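The planner went in at lunch, all 988 lines of it, and by two o'clock Obinna Omoregie had stopped sitting down.

He did this when code was good. He'd stand behind his chair with both hands on the back of it and read the screen from there, like a man watching a penalty kick. I had written the grasp scorer and he had written nearly everything else, and the two halves had never met until that day. We called the whole thing Drelleo, after a street neither of us could pronounce when we first moved to Grangate.

"Run it again," he said.

"It's still running from the last time you said that."

"Then let it finish, and run it again!"

So I watched the log scroll. The old planner picked a grasp first and then went looking for a path, and if there was no path it sulked and threw an error. The new one kept a whole crowd of grasps alive, 136 of them at the start, and let the paths argue it out. You could see them dropping away line by line, this one too close to the table, that one fine going down and hopeless coming up, and I swear I had favorites. I was rooting for number 41. 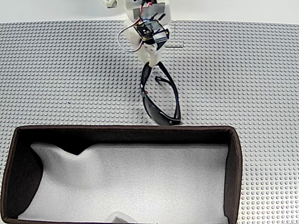 Obinna's part was the one I loved best, though I didn't tell him so until much later. He had taught the planner that the thing in the hand was part of the hand. Before that, it thought the robot ended at its own fingertip, so it would have looked at those sunglasses, pinched at one end with the lens hanging lowest of all, and believed the rim of the box was a comfortable distance away. Now the collision shape grew the moment the fingers closed. It wrapped the lens and the folded arms in one lumpy blob, and the clearance number on my screen shrank to something true.

"Look at it," he said. "It knows it's longer!"

"It's a convex hull."

"It knows, though."

I had nothing to say to that. I typed the next goal.

The message from Long had been sitting in my inbox since morning. Long was the company that wanted to buy us, or wanted me, depending on which paragraph you read. They had a building in Cenden with a cafeteria. I'd promised them an answer by 7/30/19 and I had been very busy, all day, not looking at the corner of the screen where the date was.

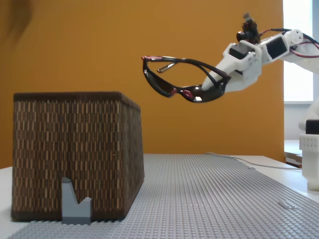

The pose estimate was my half, and I'd been nervous about it for weeks. Dark lenses are awful things to ask a camera to find. They're half mirror, and any shine on them moves when you move. I had given up on the lenses in March and trained on the edges instead, and with that burgundy trim running around the black there was suddenly something to hold on to. The score came up, and it stayed up through the next update and the one after that, and I heard myself yell.

Obinna came around the desk to see. We stood there with our heads nearly touching, reading a column of decimals.

"What's the loop time?" he asked.

"Six hundred milliseconds."

"It was 770 yesterday."

"I know what it was yesterday."

He laughed, and then he saw the mail window, because I'd left it open behind the log. He read the name at the top of it. He went back to his chair and put his hands on it again.

"Cenden's nice," he said. "There's a lake."

"I don't swim."

"You could learn."

The log had stopped at the prompt, and the cursor was blinking. There were still the retry rules to write, and the case where two grasps tie, and a bug in the wrist limits that I was itching to get my teeth into. I pulled the keyboard closer.

"Give me the next goal," I said, and he read it out to me.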